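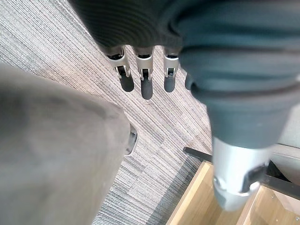 Gray carpet with a close linear stripe.

Home Rooms Materials Letters Back Issues Subscribe

Gray Below, Pale Above

A plain carpet and a piece of light wood, and what they do for a room
15th August
21 shares 3 comments

When I moved to Hunness, I brought with me the opinion that a carpet should have flowers. In the house of my parents every carpet had flowers, and the one in the dining room had birds also. Gray carpet was for the dentist and for the office where you wait to have your papers stamped. I did not expect that I would one day write a whole article in its favor.

My change of opinion began on a cold day in March, when I took the bus to Urkdale to look at a bookcase. The bookcase was too wide for my wall and I did not buy it. But the room where it stood stayed in my head all the way home. The floor was gray from one wall to the other, with fine lines running all in the same direction, and the furniture was made of light wood, nearly the color of butter. There was very little else. I remember that I wanted to sit down on the floor, and this is not a thing I usually want in a house of strangers.

The lines matter more than the gray, in my view. A flat gray without any texture can look like wet cement, especially on a dark afternoon. With a dense stripe the eye has something to follow. The surface changes a little when you walk around it, and the light from a window falls differently along the lines than across them. It is a small effect. You notice it mostly in the morning, or when you are looking for something you dropped.

The question that people then ask is which way the lines should go. The shop will usually tell you to run them along the longest wall, and for a narrow room I would do the opposite. My own hallway has them going the long way, and it looks like a road. In the bedroom I had them laid across, toward the window, and the room feels wider. If the carpet comes in tiles, you can try both before anything is fixed to the floor. I left mine unfixed for 2 weeks and changed my mind in the second one.

Choosing the gray took me longer than choosing my apartment. I had samples from Zadix, which makes a ribbed carpet for homes, and I put them beside the bed, below the window, and under the kitchen table. One of them was blue in the evening. Another looked very elegant in the shop and brown in my house. The one I chose was the least interesting in my hand, and I have learned that with carpets this is often a good sign, for the hand sees one small square and the room sees all of it.

Then comes the wood. Dark wood on gray carpet can be beautiful, but it needs a large room and good lamps. Pale wood is more forgiving. It gives back some of the warmth that the gray takes away, and it does not ask for attention. Birch, ash, maple and pine all belong to this family, although each has its own temper, and pine will turn more orange with the years if it stands in the sun. I do not mind it. Some friends of mine mind it very much and turn their tables around every summer.
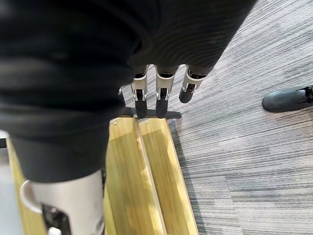
Pale boards lying side by side, with a flat dark metal bar across one end.

What I look for now, when I look at a wooden piece, is the place where the boards meet. Many people try to hide this place. I like to see it. A thin dark seam between two light boards gives a drawing to the piece, and it costs nothing. It also goes very well with a striped carpet: there is one line in the wood, and many fine lines under it. If the grain shows too, I would leave out any pattern on the curtains.

A little dark metal helps. I mean a bar, a handle, a bracket, something flat and simple. All pale and all gray together can become sleepy, and one dark thing wakes it up. In the furniture workshop on Villalobos Street, where I had my low bench made, they offered me brass or black for the fittings. I asked for brass, went home, looked at the floor, and called them back before they closed. Black was the right choice. The brass would have looked very fine in some other house.

The bench is low and long, and for 2 months I did not know what it was for. I put shoes on it, then books, then nothing. Now a blanket lives at one end and the other end is for sitting when I tie my laces. The legs have small felt pads, though on carpet you do not need them, and they collect hair. I will take them off.

About cleaning I must be fair. A ribbed carpet keeps crumbs between the lines, and the vacuum should go along the lines first and only then across. Gray shows white thread and it shows flour. It forgives dust from shoes. Coffee it forgives if you are fast and use cold water, and you press with the cloth instead of rubbing. The pale wood asks for a dry cloth most of the time, and for a slightly damp one when you have had guests. I oil my bench when it begins to look thirsty, with the window open and a sheet spread on the floor, because oil is the one thing the carpet will not forgive.

My mother came to see the rooms when all was finished. She walked through them slowly and said it was very clean. Then she asked where the carpet was. I showed her that she was standing on it. She has since sent me a small rug with flowers, red and quite thick, and I have put it beside the bed, over the stripes, where my feet find it in the morning.

Filed under: Materials, Floors
Share Print Read the 3 comments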